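Fikinau striped bedspread, single and double
Home > Bedroom > Throws and bedspreads > Fikinau

Code 2059
In stock: double. Single back in November.

Woven stripe in tan, brown and cream with a darker brown pattern running down the stripes. Heavy enough to stay put, light enough to fold over one arm. Works as a bedspread, a sofa cover, a mat for the floor when the little ones are over. We've sold this one longer than anything else in the bedroom range and the pattern hasn't changed.

Sizes
Single 150 x 220 cm
Double 220 x 240 cm
No king size, sorry. Two singles side by side will do it if you don't mind a join.

Price
Single 58
Double 84
Both include VAT. Postage is worked out at the checkout.

Fabric
All cotton, woven not printed, so the stripe goes right through and the back is nearly as good as the front. Colours run a bit muted on the reverse. Edges are turned and stitched. Threads can pull if you have a cat, snip them, don't tug.

Washing
40 degrees, with like colours. First wash on its own please.
Line dry if you can. Tumble on low is OK, will come out a touch shorter.
Warm iron on the back, or don't bother, creases drop out overnight.
No bleach.
Expect up to 3% shrinkage, sizes given are before washing.

Goes with
Tenau pillowcases, plain cream, pair (code 1781)
Benítez cushion covers in brown, three sizes
Dama under-blanket, single only

What people use it for
Mostly beds, obviously. But we get a lot of mesages from people who bought one for the spare room and ended up sorting the washing on it. Makes sense. Big flat surface, at a decent height, and the stripes give you something to line a sleeve up against. Tip from Encarnación Moya in our shop: whites at one end, darks at the other, small bits in the middle where you won't lose them. T-shirts first. Lay face down, shoulders square, sides in, then up in half from the hem. Towels last as they take up the most room.

Julián Olmedo does returns and would like it known that biro does not come out of the cream stripe. Ask before you send a marked one back.
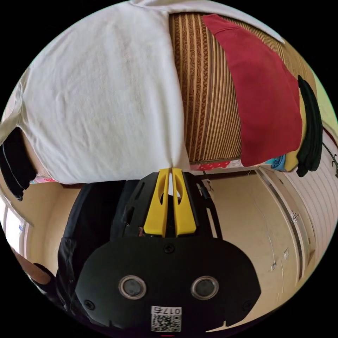
Photo: Casimiro Lozano / Fikinau bedspread on laundry day

White cotton tee, dark red and dark green on top of the stripe, which gives you a fair idea of how the tan and brown sit next to stronger colours. Reds look warm on it. Dark green too. If your room is mostly grey or blue, order a swatch first, the tan can go quite yellow under some bulbs.

Swatches
Free, one per household, 10 x 10 cm. Won't show the full repeat but you'll get the feel and the colours.

Delivery
Two to four working days for anything in stock. Order before 2 pm and it goes the same day. Doubles go by courier and need someone in, or leave a note of a safe place at the checkout. Singles usually go by post.

Returns
30 days, unwashed, in the bag it came in or somthing similar. Refund goes back to the card you paid with.

Questions about this item: ask for Eldana Beyene on the bedroom desk, mornings only, and quote code 2059.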